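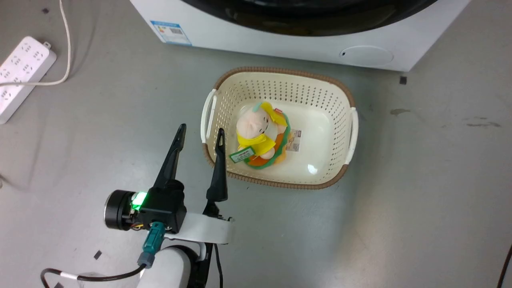 Laundry basket on a grey floor.

NOTICE TO RESIDENTS OF GARSIDE HOUSE

Issued by the Office of the Superintendent, Flendside

1. Residents are reminded that the laundry room closes at 10 p.m. Items left in the machines after that hour will be removed, folded and entered in the register. They may be claimed from the Office on presentation of a room key.

2. The Office has received a letter from Flurina Sutter, Room 35, concerning a grey cardigan entered in the register in August. Miss Sutter states that the cardigan is hers. She further states that when she collected it the left elbow had been darned, and that it had not been darned when she put it in the wash.

3. The Office does not provide a mending service. No member of staff has been instructed to darn, patch or otherwise improve the property of residents.

4. Following the publication of paragraph 2, further letters have been received. A resident of the second floor reports a pillowcase with its hem restored. Mr Zorko, Room 5, reports that a shirt missing its collar button since his brother's wedding now has one, and that it matches. Mr Zorko does not wish to make a complaint. He asks whether trousers may be left.

5. Trousers may not be left. The rule in paragraph 1 applies to items forgotten in good faith.

6. It has come to the attention of the Office that items are being forgotten in bad faith. On one night this month the register ran to four pages and included a pair of curtains and a child's kite.

7. The night porter, Liam Hebden, was interviewed at 9 a.m. in the presence of the Superintendent. Mr Hebden confirmed that he clears the machines and keeps the register. Asked whether he could sew, he replied that his mother had worked at the Hevwood mill until it shut, and that the evenings had been long. Asked whether this was an answer, he said that he thought so.

8. Mr Hebden was reminded of his duties, which were read to him in full. He agreed that mending was not among them. He asked for it to be noted that sitting down was not among them either, and that the desk was very quiet after midnight.

9. It is so noted.

10. The sum of £185 has been found in the petty cash for the purchase of a lamp, a suitable chair and thread in assorted colours. These are the property of Garside House and are to remain at the porter's desk. The purchase is recorded under Repairs, General.

11. Paragraph 5 is withdrawn. Trousers may be left, one pair to a resident, with the room number pinned to the waistband.

12. The owner of the kite is asked to come forward. The tail has been replaced and the Office has nowhere to hang it — it is at present across the Superintendent's window, where it makes a noise when the door is opened.

13. Miss Sutter has written again. She encloses a second cardigan, and a tin of shortbread addressed to the night desk. The tin has been entered in the register as item 728 and passed to Mr Hebden unopened.

By order of the Superintendent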